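Narden ウッドオイル 35ml / Desmet 蜜蝋ワックス 52g
木のキッチン道具用 お手入れ用品
取扱:Gredo(台所用品・日用品)

在庫あり。木曜は発送おやすみ。
1月の入荷分からラベルが変わってます、中身は同じ。旧ラベルと混ざって届くことあり。選べません。

どんな商品か

木のトレー、まな板、マグツリー、木べら、サラダボウル、コースター。白っぽくカサついてきた木に塗るオイルと、そのあとに重ねるワックス。別々に買えます。セットもあり。

Nardenがオイル、Desmetがワックス。名前が似てないのに毎週どっちがどっちか聞かれるので先に書いておきます。液体がNarden、缶がDesmet。

オイルは木にしみこむ。ワックスは表面に残る。役目がちがうので、オイルだけでも使えるし、ワックスだけでもまあ使える。ただしカサカサの木にいきなりワックスはもったいないです。吸われて終わり。先にオイル。

オイルはくるみ油ではありません。ナッツ類不使用。ワックスは蜜蝋入りなので、蜂製品を避けている方はオイルのみで。

内容と仕様

Narden ウッドオイル
内容量 35ml
ガラス瓶、中栓つき
色 うすい黄色
におい ほぼなし。開けた直後だけ少し油っぽい
用途 無塗装またはオイル仕上げの木製品
使えないもの ウレタン塗装、漆、ニス、ペンキ

Desmet 蜜蝋ワックス
内容量 52g
ブリキ缶、ねじ蓋
色 クリーム色〜黄色、ロットで差あり
におい 蜂蜜っぽい甘いにおい。苦手な人は苦手
かたさ 冬はかたい。夏はやわらかい。溶けても固まれば使えます

Hernell 塗り布
綿、毛羽が出にくい織り
セットに付属、単品販売もあり
洗って再利用は不可(理由は下の「注意」)

置き場所のはなし

問い合わせで多いのが「塗ってもすぐ白くなる」。だいたい置き場所です。塗り方じゃなくて。

熱のでる家電のすぐ横。トースター、電気ケトルの湯気の真上、炊飯器の蒸気口のまえ。このへんに木のものを置きっぱなしにすると、どんなオイルを塗っても乾きます。片側だけ乾くと反る。反ったトレーはなかなか戻らない。裏返して置いて数日様子見、戻ればラッキー、という程度。

あと窓際。直射日光で色が抜けます。抜けるというか、木によっては濃くなる。チェリーは濃くなる、ウォルナットは明るくなる。どっちにしても置いていたものの跡が丸く残ったりするので、たまに位置をずらす。

使った直後に重ねてしまうのもダメ。すきまがないと水気が逃げない。立てかけるか、すのこの上。

トースターの横しか場所がない台所も多いと思うので、そういうときは使うときだけどかす、で十分です。うちもそうしてます。

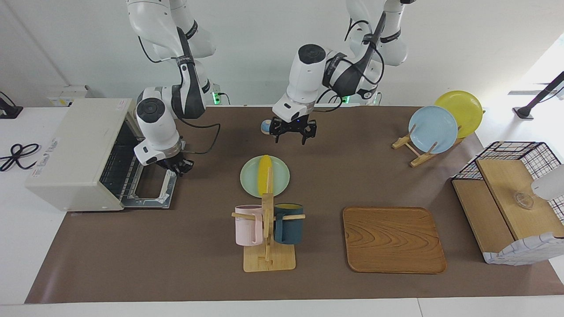 塗りかた(オイル)

1 洗う。中性洗剤うすめて、やわらかいスポンジ。金たわし不可。
2 乾かす。ここがいちばん大事。ひと晩。急ぐからといってドライヤーは割れのもと。
3 毛羽立ちがあれば紙やすりで軽く。木目にそって。粉はしっかり拭く。
4 布にオイルを少し。瓶からじかに木にたらすとそこだけシミになります。
5 木目にそってのばす。端と木口は多めに。木口はすごく吸う。
6 5分おく。
7 べたつきが残ってたら乾いた布で拭きとる。拭き取りが甘いとあとでホコリがつく。
8 ひと晩乾燥さてから、もう一度。塗るのは合計2回。

2回でまだカサつくなら、もう少し足してもいいです。ただ、いっぺんに厚く塗るのはやめてください。表面だけ膜になって中はカサカサのまま、というのがいちばん直しにくい。

塗りかた(ワックス)

オイルがしっかり乾いてから。触って布に油がつかなければOK。

布に少しとって円を描くようにすりこむ。米つぶくらいで案外のびます。缶の中でぐりぐりやると取りすぎるので指先でちょっと。しばらくおいて、別のきれいな布で磨く。ツヤはひかえめ。ピカピカにはなりません、そういう商品ではないので。

冬、かたくて取れないときは缶ごと手であたためる。湯せんでもいいけど蓋はゆるめて。電子レンジは絶対だめ。金属缶です。

ものべつメモ

トレー
表だけ塗って裏を忘れる人が多い。裏も塗る。表だけだと反りやすい。縁の内側の角は綿棒で。熱い土鍋やフライパンはじかに置かない、オイルは耐熱コーティングではないです。輪ジミがついたら、やすり→オイル。薄いのならオイルだけで目立たなくなることも。

マグツリー
棒のさしこみ部分にオイルを流しこまない。接着がゆるむことがあります。布でまわりをなでる程度で。マグの取っ手があたるところは先にカサつくので、そこだけ部分塗りでもいい。洗ったマグは拭いてからかける。しずくが伝って土台に落ちて、そこだけ黒ずむ。黒ずみは早ければやすりで取れる。奥まで入ったのは無理。

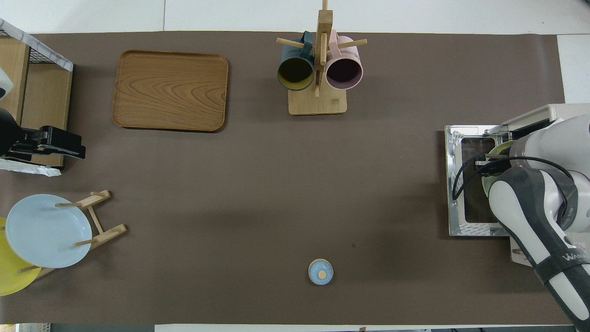

土台の底も忘れずに。底は見えないのでほったらかしになりがちで、ひっくり返してみたら真っ白、というのがよくある。フェルトを貼ってあるタイプは、フェルトにオイルをつけないように。ついたら貼りかえたほうが早いです。

まな板
オイルのみ。ワックスは包丁の刃につくのでおすすめしません。塗ったあと使うまでしっかり乾かす。肉や魚に使ったあとは、お手入れより先にきちんと洗うこと。オイルは除菌はしません。

木べら、スプーン
小さいのでオイルごく少量。まとめて塗ると楽。柄の先の穴は細くした布を通して。食洗機に入れてしまう方、入れるなとは言いませんが、オイルはほぼ落ちます。もったいない。

ボウル
サラダ用なら、ドレッシングの油で勝手に育つ部分もあるので回数は少なめでいい。外側だけカサつくことが多い。外側だけ塗るのはアリ。

コースター
吸う。ほんとに吸う。小さいわりにオイルが減るので、枚数が多い方は瓶を多めに。

竹製品
しみこみにくい。薄くのばして、よく拭きとる。拭かないとベタつきがずっと残ります。

作業のとき下に敷くもの

新聞紙だとインクが移ることがあるので、無地の紙がおすすめ。クラフト紙とか。包装用のロールを切って使ってる、というお客さまもいました。白い木に新聞の字が移るとけっこうショックです。ビニールは滑るので、やるなら端をテープで留めて。

換気はふつうに窓を開ける程度で。手袋はなくてもよし。手荒れのある方はつけてください。

どのくらい塗るか

時期で決めなくていいです。見て白っぽい、さわってザラっとする、水をたらしてすぐしみこむ。そのどれかが出たら塗りどき。水がころんと玉になるうちはまだいい。

冬は乾きます。暖房の部屋はとくに。1月に一度見ておくとあとが楽。

注意

使った布は必ず水にぬらしてから捨ててください。油のついた布を丸めて放っておくと、熱がこもって自然発火することがあります。洗濯機、乾燥機にも入れない。塗り布が再利用不可なのはこのためです。ここだけは読みとばさないでほしい。

火のそばで使わない。
お子さま、ペットの届かないところに。
目に入ったら水でよく洗って、痛みがあれば医師へ。
飲み物ではありません。
はじめての木には、裏の目立たないところで試してから。オイルを塗ると色が濃くなります。濡れ色というやつ。白木の白さが好きな方は塗らないという選択もあり。

保管

蓋をしめて、暗くて涼しいところ。冷蔵庫は不要。オイルは寒いと白く濁ることがあります、室温で戻るので不良ではないです。開けたオイルは早めに使いきり。古い天ぷら油みたいなにおいがしたら処分を。処分は紙に吸わせて水でぬらし、お住まいの自治体の決まりどおりに。流しには流さない。

セット内容

お試し Nardenオイル+Hernell塗り布
基本 Nardenオイル+Desmetワックス+Hernell塗り布

基本セットは箱入り。箱は輸送用を兼ねるので多少のへこみはご容赦ください。贈りもの用の包装は注文画面の備考欄に「包装」とだけ書いてもらえれば。リボンの色指定は今お受けしてません。

よくある質問

サラダ油じゃだめですか
乾かない油なので、ベタつきとにおいのもとになります。オリーブオイルも同じく。

ウレタン塗装かどうかわからない
水を1滴。まったくしみず、つるっと弾いて、さわるとプラスチックっぽいならたぶん塗装あり。買ったお店に聞くのが確実。塗装ありの品にオイルを塗っても表面でヌルヌルするだけです。拭けば取れるので、塗ってしまった方もあわてずに。

カビが生えたものに塗っていい?
だめ。閉じこめます。先に取って、完全に乾かしてから。取れないカビは食べ物に使わないで。

椅子やテーブルにも使えますか
木なら使えます。が、35mlでは足りません。大きい家具用の容量は扱いなし。すみません。

塗ったあとにおう
乾いてない可能性。風通しのいいところでもう数日。

ワックスの表面に白い粉
ブルームといって蜜蝋の成分が浮いたもの。布でこするかあたためると消えます。カビではない。

注文と返品

15時までの注文は当日発送。木曜をのぞく。木曜の注文は翌日に出ます。
未開封なら返品可。開封後は、漏れや割れなどこちらの不備のときだけ。瓶が割れて届いたら触らずに箱ごと写真を撮って連絡くださいい、すぐ代わりを送ります。
送料は注文画面で出ます。布だけの注文はポスト投函、オイルやワックスが入ると宅配便。
まとめ買いのご相談は問い合わせフォームから。飲食店の方は店名も書いていただけると返事が早いです。

Desmetの詰め替え用は欠品中。入荷日は未定、決まったらこのページに書きます。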